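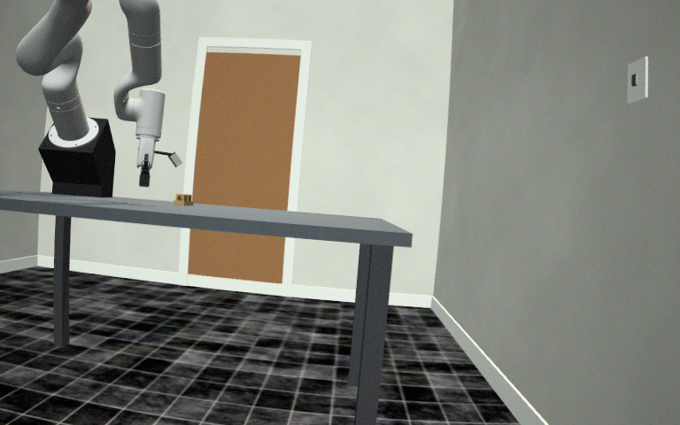 天然石のブレスレット、ゴムが伸びてきたら結び直しと総取り替え、どっちがいいですか?
総取り替えです。伸びたゴムは結び直しても弱ったところから切れるので、新しいのに通し直しちゃってください。

投稿者:むぎ茶ロック 2021年9月8日
タイトル:アメジストのブレス、ゴム交換で悩み中

上の答えは前にここで教わったやつです。で、いよいよ自分でやろうと思ってるんですが、ゴムの種類で迷ってます。Merkardのお店で買った8ミリ玉のアメジストで、つけっぱなしにしてたら隙間から糸が見えるようになってきました。ポリウレタンの束になってるタイプと、透明の一本もの、みなさんどっち派ですか?あと結び目がいつもぽろっとほどけるんです…

返信:tamago_bis
束のやつ一択!やわらかくて通しやすいし、玉の穴がちょっとギザギザでも急には切れない感じがします。わたしは二重に通して固結び、そこに接着剤をちょん。一晩置いてから余りを切ってます。

返信:石屋の孫
えー、接着剤は反対だなあ。固まったところが硬くなって、そのすぐ脇から切れたことが2回あります。うちは透明の一本もの、0.8ミリ。結ぶ前にぐーっと引っぱって伸ばしておくと、あとでゆるみにくいですよ。

返信:tamago_bis
それ、接着剤つけすぎだったんじゃない?爪楊枝の先でほんのちょっとだけですよ。瞬間接着剤は白くなるから使わないこと。ビーズ用の、乾いてもやわらかいやつです。

返信:石屋の孫
いや、ビーズ用でも切れたんだってば(笑) まあ相性はあるのかも。

返信:Nantana Meesuk
横からすみません。わたしはWiriyaという小さい教室で習いました。先生のKanyarat Siriwanさんは接着剤なし派で、結び目を大きめの穴の玉に引っ込めるやり方でした。結ぶときは二回からめてから締める、それをもう一回。3年つけてるのがまだ平気です。ただアメジストは穴が細いことが多いから、引っ込まないかもしれません。

返信:むぎ茶ロック
わ、たくさんありがとうございます!穴、確かに細いです。針が通らなくてゴムだけで通す予定でした。

返信:まるこ37
細い穴なら、ゴムの先を斜めに切って、マニキュアの透明のを塗って乾かすと針がわりになりますよー。それと、一粒だけ穴の大きいシルバーの玉を足しちゃうのはどうでしょう。結び目が隠れるし、アメジストに銀色ってかわいいです。わたしは通販で2個入りを買いました。

返信:石屋の孫
シルバー足すのはいいけど、温泉のときは外してね。真っ黒になるから。あとアメジストは日光で色が薄くなるんで、窓辺に置かないほうがいいです。

返信:tamago_bis
浄化で日光浴させる人いますよね。アメジストはほんとにやめたほうがいい。うちのは薄い桃色みたいになっちゃって泣きました。

返信:ひより
Umthorpeの手芸店だと、ブレスを持っていけば交換してくれますよ。わたしは自分でやって床にぶちまけて以来、お店に頼んでます。一粒まだ出てこないです。

返信:むぎ茶ロック
Umthorpeはちょっと遠いんですよね…。床にタオル敷いてやってみます!

返信:Nantana Meesuk
タオルいいですよ、転がらないので。並び順がある石なら、ほどく前にスマホで撮っておくと安心です。

返信:むぎ茶ロック
報告です!束のゴムを二重にして、シルバー玉を一粒足して、結び目は中に入れました。接着剤は今回なしで。サイズが前より少し大きくなったけど、手首が楽でむしろ好きかも。余ったゴムで母のローズクォーツもやるつもりです。

返信:石屋の孫
おつかれさま!接着剤なし、いい選択です。

返信:tamago_bis
ほどけたら接着剤派に来てくださいね、待ってます(笑)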